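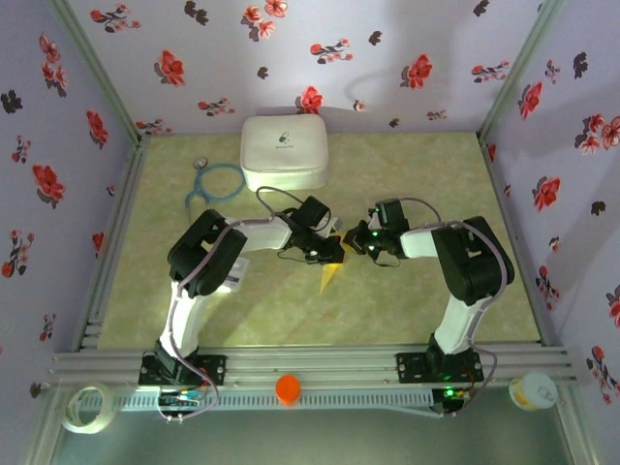
Eide peel-and-stick wallpaper: my long review after a whole summer with it

Posted Jul 28, 2021

I have papered a hallway, the inside of a closet and one side of a very ugly bookcase with this stuff now, so I figure I've earned an opinion. A few of you asked in the comments on the paint post whether peel-and-stick is worth the money, and my answer is yes, mostly, with some grumbling about the corners.

First, what I bought. Eide sells it in rolls and the pattern names are all silly, so go by the photos. I got the floral one for the hallway and a plain stripe for the closet. The paper is thicker than the Rivex I tried a couple of years ago (that one stretched like chewing gum if you pulled it even a little!) and the backing comes off in one long piece if you start it slowly.

Hanging it was fun for about one strip. Then you meet your first outlet. Turn the power off at the breaker, take the cover plate off, paper straight over the hole and cut it out with a fresh blade. I went through a lot of blades. A dull one drags and leaves a fuzzy white edge that I can still find in the closet if I go looking.

Matching the pattern is easier than I expected on a busy floral. If you're off by a hair your eye just slides past it. The stripe is much less forgiving, and my closet leans to the left in a way I have decided to live with.
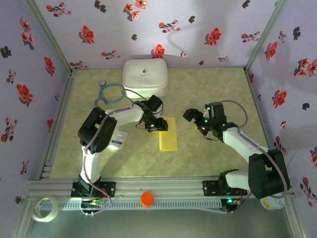
Red flowers and dark leaves on lavender, with a yellow sheet on the marbled green.

Now the corners. Eide's leaflet says to wrap the paper right around an inside corner and keep going. I did that on the first one and it lifted overnight, a long bubble all the way from the ceiling to the baseboard. For the rest I cut the strip so it went just past the corner, then started a new piece overlapping it, and those are all still flat. I wish the leaflet said so.

It does come back off. I moved one strip 3 times before I was happy and it still stuck, though the top edge got a bit curly. On the bookcase, which has a satin paint, it grabbed right away. On the hallway wall, which is flat paint and a little chalky, I had to wipe everything down and wait a day first. Please don't skip that.

Price: I spent over 600 dollars in all, and 250 of that was the hallway. Cerum has something close for less, but I ordered 2 samples and the colors looked dusty next to the Eide. The Civer smoothing tool is worth buying too — the felt edge doesn't scratch, and the free plastic one in the box does.

Would I buy it again? For a rental or a closet, sure. I've got the downstairs bathroom penciled in for August, and I'm a bit nervous about the steam, so I'm only doing the wall farthest from the shower to start with.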